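Books where the house is the main character?
Reading Room > General Chat > October 2018

jolanta_k
Okay, I need help from you lot! I just finished Lururska (the reissue with the green spine, 471 pages) and I loved it so much I sat in the car and read the last chapter before work. I want more novels where the house matters more than the people in it. Old family place, odd rooms, everybody too polite to leave. No gore please, I'm a wimp.

ankitpal90
Did we read the same book? I gave it 90 pages and quit. So much wallpaper. Try Clornico, it's shorter and something happens in it.

jolanta_k
You quit before the aunt shows up!! The aunt is the whole book!

genowefa
Clornico is NOT a house book, Ankit, it's a boat book. They're in the house for one chapter. Jolanta, I'd go for Walczak. Three sisters, one sitting room, and they haven't spoken in years. I read it in two evenings and then pestered my sister until she read it too.

Stella Kinyua
Seconding Walczak, though the middle drags (the letters, ugh). I read mine on the couch over a long wet weekend and barely got up.

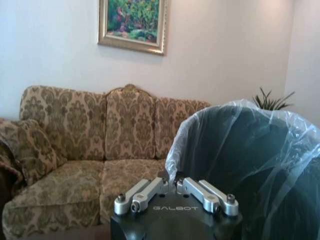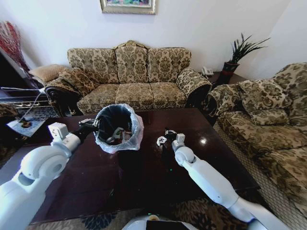
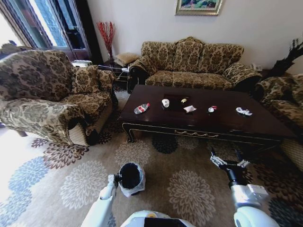

Anyway, the one I really want to push is Plurkero. It's told by the housekeeper, she lies constantly, and you don't catch on until the dinner party. My library had one copy and I was fifth in line, so put your hold in now.

ankitpal90
Plurkero I'll give you. That dinner party is great. The ending is a cheat though.

Stella Kinyua
It is not a cheat! She tells you about the key in the first chapter, go back and look.

ankitpal90
I did go back. One line about a key doesn't count as a clue in my book.

henryk_m
Can everybody please mark spoilers? I'm halfway through Plurkero and now I'm going to be thinking about keys.

Stella Kinyua
Sorry Henryk!! There are lots of keys, if that helps.

jolanta_k
Okay, Walczak and Plurkero both on hold. I'll start with whichever turns up first. Genowefa, does your translation have the family tree at the front? Mine apparently doesn't.

genowefa
It does, and you'll want it. I can type it out for you tonight.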